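Buscar en el foro Búsqueda avanzada Temas nuevos Mis mensajes

Jornada de puertas abiertas en Prusano: manos robóticas

tornillera47
El domingo estuve en la jornada de puertas abiertas de Prusano, en la nave de Tirnby. Fui por la parte de manipulación con dos brazos. El grupo era pequeño y se podía preguntar bastante. La demostración iba sobre una mesa, con piezas de plástico y dos manos con dedos articulados, montadas cada una en su brazo.

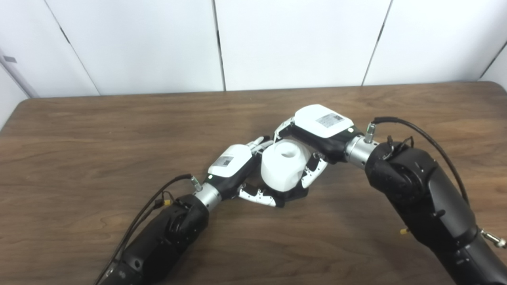
Las dos manos sujetando el cubo blanco.

Me interesaba ver cómo se reparten el agarre. Una mano entra por debajo y la otra cierra por el costado derecho. Según la hoja que dieron, la pieza cuenta como la número 46 de su catálogo de pruebas.

jmagsi
Yo fui por la mañana. Me gustó, aunque lo de «dos manos» hay que matizarlo. En buena parte del turno que vi, el trabajo lo llevaba la izquierda y la otra esperaba con los dedos abiertos. Para coger una pieza pequeña me sobra una mano entera y me sobran tres dedos. Con una pinza paralela lo resuelves por mucho menos dinero.
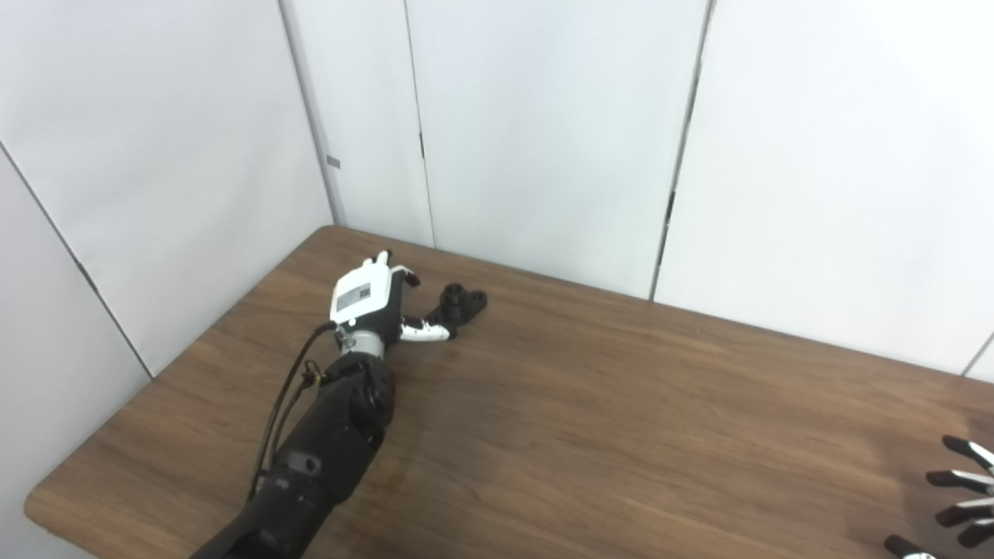
Texto y fotos: Arnaldo Torres

Respondo a lo anterior, que las fotos las subí yo. La pieza negra tiene dos agujeros y una forma bastante irregular. Con una pinza paralela la coges si viene siempre en la misma posición. En la charla explicaron que su idea es dejarla en la mesa de cualquier manera. Ahí los dedos tienen sentido, en mi opinión. Lo del precio no lo discuto, no dieron cifras.

jmagsi
Vale, pero entonces que enseñen el porcentaje de fallos. Pregunté y me remitieron a Tesfamariam, que es quien les hace el control. Me quedé igual.

tornillera47
A mí me dijeron que llevan más de 1661 agarres registrados desde junio, sin separar buenos y malos. Estoy de acuerdo en que así el número sirve de poco.

Arnaldo Torres
Añado otra, con las dos manos a media altura y las dos piezas al fondo, la negra a la izquierda y la blanca a la derecha.
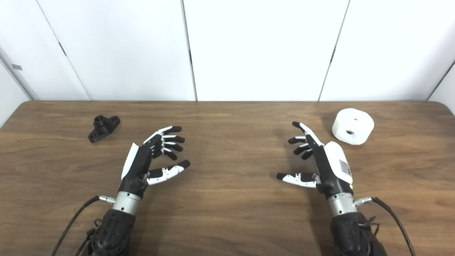
Lo que apunté de la visita

- Las manos van unidas al antebrazo por un acople metálico plateado. Pregunté si se pueden cambiar por otra herramienta y dijeron que sí, con la máquina parada.
- El cable va por fuera del brazo. A mí no me convence para una línea real, se acaba enganchando.
- El pulgar trabaja mucho. En la pieza negra es el dedo que más se acerca.

pindport_mant
En Pindport tenemos el cableado por fuera en 2 equipos y no hemos tenido enganches. Depende de cómo lo sujetes. Por dentro queda más limpio, pero cambiar un cable te lleva la tarde.
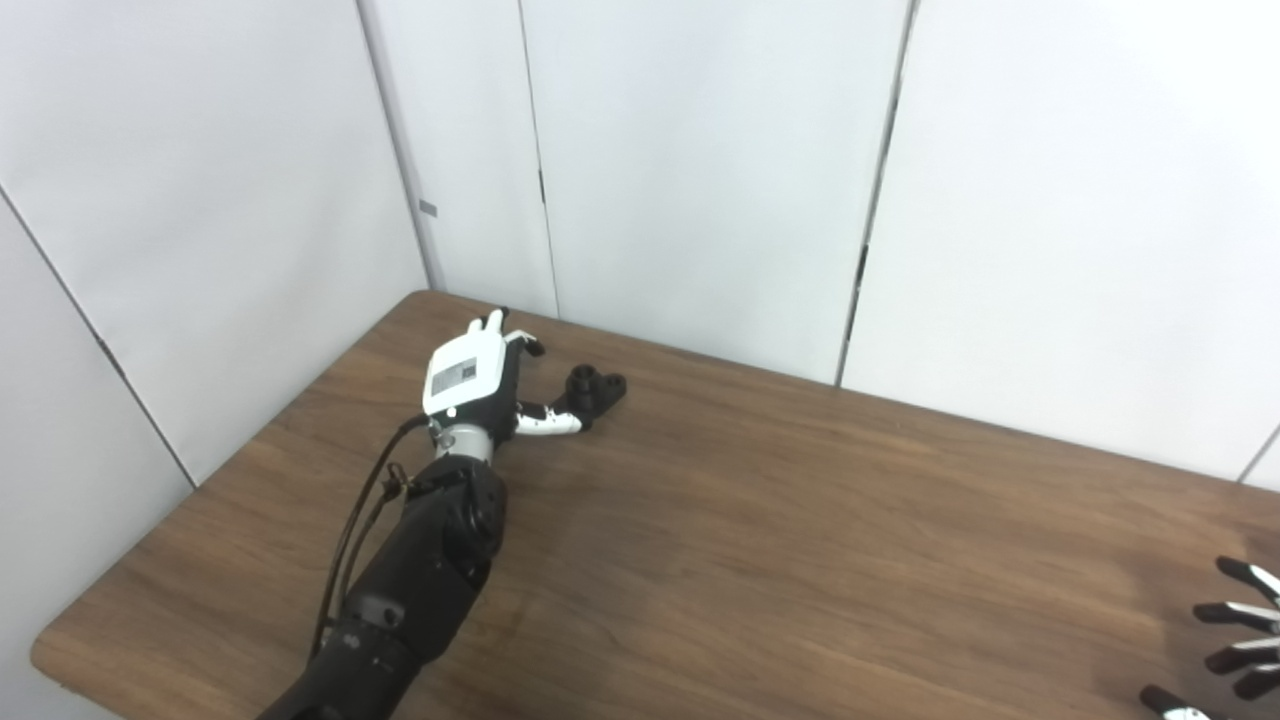
¿Hay que apuntarse para la próxima jornada?
Basta con escribir a la recepción de Prusano indicando nombre y empresa; la entrada es gratuita.

jmagsi
Gracias. Volveré si sacan los datos de fallos.

Temas relacionados
Pinza paralela o mano articulada para piezas pequeñas
Cableado exterior en brazos: cómo lo sujetáis
Visitas a fábricas: avisos y plazas libres

Contacto | © Foro de Automatización | Volver arriba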